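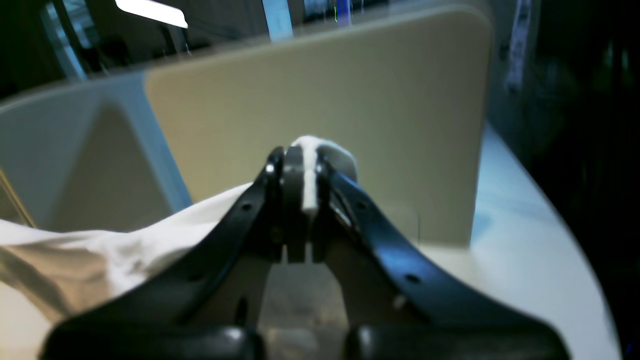 Week five, and we've got to the bit of the module I like best: what happens to the people in a laundry when the folding gets handed over. I'll use Denorholm all the way through, a workwear and linen place where I spent most of July getting in the way. Cloth is a horrible thing to automate. Look how little white stuff those two curved fingers have got hold of, then think how you'd grab a shirt yourself, with both hands and half your forearm.

Orvokki Vuorinen ran the folding tables there, 48 people over two shifts. She told me the first change was in the talking - you used to chat across the table all day, and now you watch a screen.

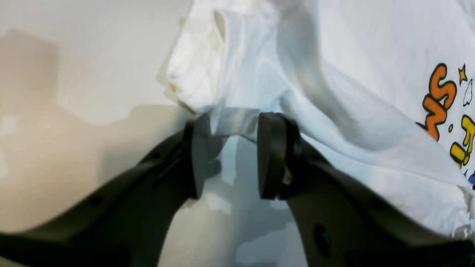

Fig. 2. Printed T-shirt between the open fingers.

Three jobs came out of the old one: feeder, checker and what they call a rescuer (my favourite). Only the rescuers got a pay rise, and you can imagine how that went down! Bring your own view on it to the seminar.
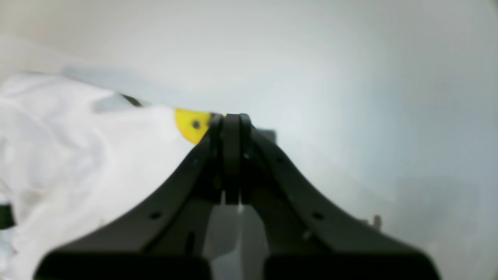 Reading and task

Read the Denorholm interviews, roughly 87 pages, and skip the appendix. Then pick one person and write 300 words on what they'd lost and what they'd gained. Gaétan Leclerc's is a good one to start with, as he changed jobs twice
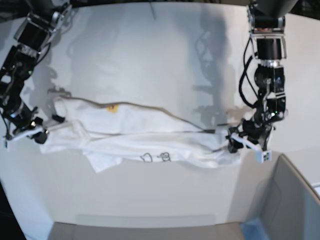

and still says he'd go back to the tables if they'd have him. Hand it in by 24th March, please, on paper if you can.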